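Fiducial marker
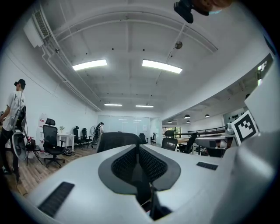 A square black-and-white fiducial marker with a white border.

A fiducial marker is an object or printed pattern placed in the field of view of an imaging system to serve as a point of reference or a measure. Such markers are used in surveying, printing, medical imaging, circuit board assembly and augmented reality.

Types
The simplest fiducials are crosses, dots and rings. They give a position but carry no identity, so a set of them must be told apart by layout. Square coded markers hold a grid of black and white cells inside a border. The four corners fix the position and tilt of the marker relative to a calibrated camera, and the cells encode a number. Circular coded targets place the code in a ring around a central dot and are common in close-range photogrammetry.

Detection
Software first converts the image to grayscale and applies a threshold. Closed outlines with four corners are kept as candidates, corrected for perspective and sampled cell by cell. The result is compared with a list of valid codes in each of the four rotations. Larger code sets allow more markers but leave less room for error correction.

Size and printing
Range depends on printed size, lens and resolution. In the Koyama layout, used for building surveys, markers 300 mm wide are placed on outer walls and smaller ones, 66 mm wide, indoors. A blank margin of at least one cell is kept on all sides. Matte stock is preferred, as glare can hide cells.

Sources of error
Motion blur, uneven light, bent backing and steep viewing angles all reduce accuracy. Albane Pichon's handbook for the Nuswood survey advises remeasuring any marker seen at less than 10 degrees from its plane, and using at least 5 markers per wall.

See also
Camera calibration
Registration mark
Photogrammetry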